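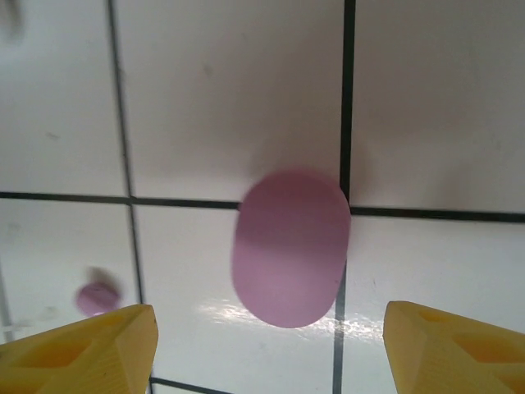
White glossy tile with dark grout is what I have on my counter, so that's what I'll use for this section, but the steps work on any hard, flat surface. You're going to put the marker discs down one at a time and check each one before you move on to the next. The first disc is the pink one, the big flat oval, and it goes right where the grout lines cross. Let it overlap the lines, that's what you want! Long side runs up and down, away from you. Don't worry if one half looks darker than the other, because light falling across a matte finish will do that and it's still one color.

Setting the first disc

1. Wipe the tile with a damp cloth and dry it well, grout included. (I skipped the grout my first time and regretted it by November.)

2. Pick the crossing you want and stand square to it. Whatever you choose now is your home spot for the rest of the Toneo layout, so choose one you can reach without leaning.

3. Lay the disc down flat, without peeling anything yet. Step back and look. If it seems crooked, trust the grout over your eyes — my lines wander a bit and I still go by them.

4. Once you like it, trace lightly around it with a grease pencil, lift it, peel the backing, and set it back inside your line. Press from the middle outward.

Note: You get 4 discs in the Toneo pack. The pink one is the only one that sits on a crossing. The rest go in the middle of a tile, and we get to those in the next section.

Caution: Don't slide a disc once the backing is off. Lift it straight up and start over. Sliding leaves a gummy streak on the grout, and Lyle Van Dusen wrote in to tell me he spent a whole evening with a toothbrush getting his out.

Caution: No scouring powder on the discs, ever. They're matte and they'll go shiny in patches. Dish soap is fine.

If the disc rocks when you press one end, your grout is probably sitting higher than the tile. Move over to another crossing and try again from step 2.

Last updated: August 30, 2026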